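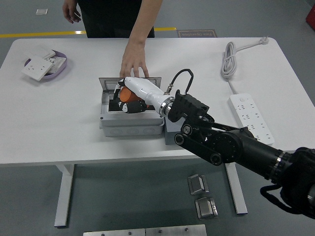
Page last changed: March, after review by I. Matos

Chapter 5
Boxes, Sockets and What Goes Where

Before wire, boxes. Students skip this part every year and then wonder why the lid won't close. So: enclosures first, cable in Chapter 6.

We use cookies to remember your place in the chapter. Accept | Settings

What you need on the bench. One gray plastic enclosure, hinged lid. A smaller gray box if your kit has one. A few white wall sockets, kept together in a shallow tray so they don't wander off across the table. Clear surface. Nothing live, ever, in this chapter.

Start with the lid. Fold it right up and keep a hand on the top edge while somebody works inside. Two people is fine, in fact better. One holds, one reaches in. Swap over halfway.

Now look at the front face. The row of round circles molded in the plastic = knockouts. Each one is a future cable entry. Don't punch any yet!! A knockout can't be put back, and a hole with no cable in it has to be plugged. Decide your route on paper, then open only the ones you need.

Putting things in and taking them out. Sounds silly, do it anyway. Grip the part by its body, fingers round the sides, lift straight. If it snags, stop and look. Torben Stöcker's workshop notes from Clormont put it well: "the box is always smaller with your hand in it." Leave room for fingers as well as parts.

Sockets. Stack them in the tray for now, tilted is OK, faces not scraping on grit. Check each plate for cracks before it goes anywhere near a wall. Cracked ones go in the reject bin, no arguments.

Words to know by the end: enclosure, knockout, face plate, cable entry, blanking plug.

Warm-up task (pairs). Sketch the front of your enclosure, mark the knockouts, then draw a route for 2 cables that dont cross. Keep the sketch, you will need it for section 5.2.

5.1 Choosing an enclosure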